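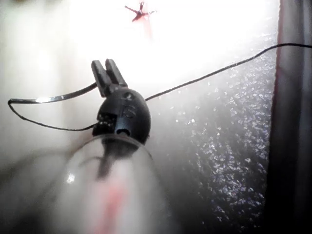 Fares Geagea would put the money into spare fingers before a second arm, and says so in the first comment on the Hastside budget sheet: an arm can stand idle for a week, but a worn fingertip stops cable work the same morning.

Hastside equipment plan, README

What this folder holds
Prices, quotes and order notes for the Hastside cable-handling cell. The task is picking up and placing thin cable and small plastic clips. Wrist camera stills are kept with the purchase records.

Files
budget.csv: one line per item, with supplier, unit price and status
quotes/: supplier replies as received
stills/: wrist camera images

Main lines (pounds, before VAT)
Soft translucent fingers, spare set, Golletmont: 257
Wrist camera and mount, Tumuvus: 775
Bench lighting and diffusers, Loureiro: 700
Held back for repairs: 800

Notes
The Golletmont price is for a full set. They don't sell single fingers.
Lighting was added after the first draft. Glare behind a black clip is hard on a small camera, so the diffusers should be ordered with the lamps.
Cable and clips come out of the consumables budget and are not listed.

Status
Quotes were collected in April 2020. Loureiro will hold theirs until July. The Tumuvus quote leaves out delivery, and Stellan Solheim is asking for a new one.

Changes to budget.csv go through Stellan.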